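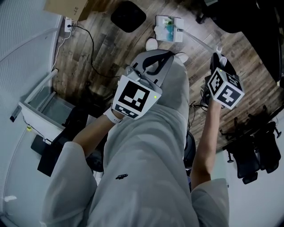 A cardboard box marked "27" stands above the wall outlet in the Gastgate office.

Print this page | E-mail this article
Search this site: Enter keyword Go

20/06/2024
By Drita Begović

When Hendrik Rampersad took over the office rooms of Gastgate, he received two keys and a list with 300 lines. The list was made by the tenant before him, and it did not agree with the rooms.

"I am a patient man, but it took me 7 evenings," he told me. "On the list there was a coffee machine. I never found any coffee machine."

Rampersad is responsible for the move of the company to Kurnstead, which is planned for August. He gives a number to every box and writes it by hand, with a thick pen. Printed labels he does not like. "They fall off in the van, and then you have a box without a name," he said.

I asked him what is the most difficult thing to pack. He thought for some time. "Cables," he said. "People believe it is the glass. But glass you wrap and it is finished. With the cables you must know which one belongs to which thing, and the person who knows it is on vacation."

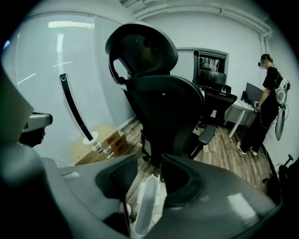 Chairs are a subject on which Rampersad can speak long. He wanted to sell all of them and buy simple ones for the new place, and his colleague Vasilis Kolev was against it. The discussion went on for two weeks. In the end Kolev won, and the big black chair with the mesh back and the padded headrest will travel also. "He said to me, you can take my desk but I keep the chair," Rampersad remembered. The transport firm, Fallberg, asks 100 extra for the chairs if they are not taken apart. He has decided to pay it.

The blinds stay, because they belong to the building. The big screen on the back wall is still a question - Rampersad would like to leave it, Kolev would not.

And the new rooms? "They are smaller, but there is more light in the morning," he said. "I have been there with a tape measure. I made a new list, and this time I wrote it myself."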